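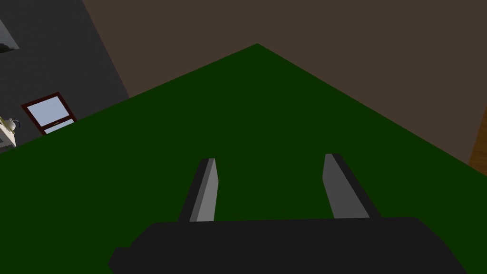
Figure 2. Source: Josiane Jacquet and Ross MacLeish, Diria.

4.2 Sprint testing of the academy players

The second part of the testing took place in August at the Bostbridge ground, before the players had started full training. All players came from the under-18 group of the Jarman academy. Each player did a warm-up of 12 minutes, led by the same coach, and then ran two sprints over 10 metres. Between the sprints the player walked back to the start and rested until he felt ready. We kept the faster time for the analysis.

It was important for us that the start was the same for everybody. The front foot was placed behind the line and no rocking movement was allowed. When a player moved too early, the sprint was stopped and repeated after a full rest. Rhiannon Harries watched all the starts, and Bảo Đoàn wrote down the times without knowing the playing position of the runner.

Goalkeepers ran with the others but are reported separately in the tables. Their training week at Jarman is different, and the coaches had asked for this before the study. Players who came back from injury in the same month could take part only if the club physiotherapist, Gemma Furnival, agreed. The comparison with the Rolness players, who were tested on grass, is given in the next section.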